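Swapping the CPU in an old office tower – the quick version

Updated 2024-05-22, fixed the bit about thermal paste

Wrote this up for Brenda Domínguez who has a stack of old towers at Brosholm and wants to get a couple more years out of them. Then two more people asked so here it is for everyone. Not a beginner's guide to building a PC. Just the processor swap. Socket with a load plate and a lever, processor with flat pads on the underside, pins in the socket. If your processor has pins on the bottom this is a different job, stop here.

What you need

Phillips screwdriver, medium. Isopropyl alcohol, the strong stuff from the drugstore. Coffee filters or lint-free cloth. Paper towels shed, don't. Thermal paste, small tube. I use Adance because Rin gave me a bag of it, any non-conductive paste is fine. A small dish for screws. A flashlight or a good desk lamp. The new processor, still in its plastic shell.

Before you open anything

Check the board supports the new chip. Same socket is not enough!! The BIOS has to know about it too. Find the board's model, go to the manufacturer's support page, look for the supported processor list. If your chip needs a newer BIOS, update it NOW with the old chip still in. Cristóbal skipped this and spent an evening putting the old one back in so he could update and then swap again. Two swaps for the price of one.

Check the power rating as well. Office towers often ship with a small cooler and a power supply to match. If the new chip runs a lot hotter than the old one you want a bigger cooler, and then you need to know if it fits under the side panel. Measure.

Back up whatever is on the drive. If the disk is encrypted get the recovery key written down somewhere that is not that computer. A processor change can trigger the recovery screen at first boot and then you're stuck.

Cooler off

If it still boots, run the machine ten minutes first so the old paste softens. Then shut down, switch off at the back, pull the cord, hold the power button a few seconds to drain what's left. Tower on its side, panel off. Touch bare metal on the case.

Unplug the fan. Note where it went, phone photo is easiest. Loosen the cooler screws a bit at a time in a cross pattern, don't take one all the way out first. Then twist gently left and right before you lift. If it won't move, twist more. Do not yank.

Wipe the old paste off the cooler and off the top of the old chip while it is still clamped down. Alcohol on the filter, wipe from the outside in, change filter when it gets gray. Do this before you open the socket so no gunk ends up in the pins.

Chip out, chip in

Push the lever down and slightly out to clear the hook, then let it come up slowly. Load plate swings up. Lift the old chip straight up by the edges. Put it straight in the plastic shell the new one came in – swap them over, so neither is ever lying on the table.

Look at the pins with the light at a low angle. They should make an even pattern. A bent one shows as a spot that shines wrong.

New chip: match the notches and the little triangle in the corner. Lower it flat. No pushing, no sliding. It should just sit. Close the plate, bring the lever down and hook it. The lever takes more force than you'd like and may creak, thats normal. 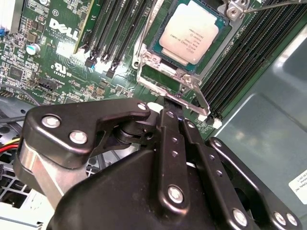
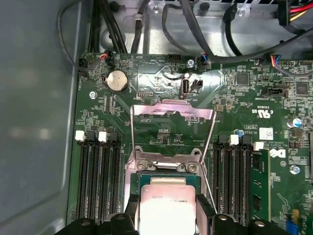
Load plate up.
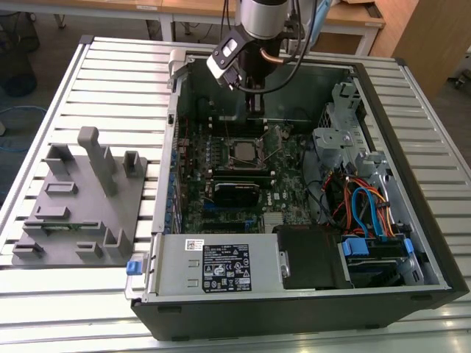
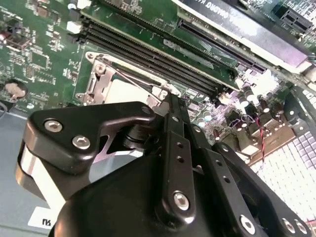 Do I need to reinstall Windows after changing the processor?
Usually you don't. Windows finds the new chip by itself and may want a restart. If it complains about activation, sign in to the account the license is tied to and run the activation troubleshooter. Linux generally doesn't care.

Paste and cooler back on

Small blob in the middle, size of a pea. Big rectangular chips, do a short line along the long side instead. (An earlier version of this page said spread it with a card. You can, but it traps air if you're sloppy, and I'm sloppy.) The cooler does the spreading.

Cooler straight down, in one go. If you have to lift it again, clean everything and start over with new paste. Annoying, yes. Start all the screws by hand, then a couple turns each in the cross pattern until they stop. Snug. Don't lean on it.

Fan plug back in. Check the fan plug. Check it again, a lot of boards refuse to start without it.

First boot

Leave the side panel off. Monitor, keyboard, power. The first start can be slow and it might restart itself once or twice while it sorts out the memory. Give it a few minutes before you panick.

Go into the BIOS setup. Is the right processor listed? Is all your memory there? Then watch the temperature on that page. Somewhere in the 30s or 40s Celsius is fine. If it climbs and keeps climbing, shut down, the cooler isn't seated.

Set the clock if it's wrong. Save, exit, let the system load.

Nothing on screen

Power fully off, then in this order:

Cooler fan plug
The processor's own power cable, the one on the board away from the big connector
Memory sticks, out and back in
Monitor cable, and whether the new chip has graphics at all. Plenty of them don't. Then you need a card

Memory slot missing in the BIOS after a swap – usually the cooler is tightened unevenly, or the chip isn't sitting right. Loosen, reseat, new paste. If that doesn't do it look for a bent pin.

Beeps or blinking lights, look up the pattern in the manual for your exact model. They're all different.

Stress test

Once it runs, load it for half an hour with any of the free tools, and keep the temperature open in another window. Panel on for this part, air moves differently with it closed. Hugo Requena says an hour. Half is enough for me.

Old chips: label the shell with the model and which machine it came out of. Brenda, yours go in the drawer under the printer.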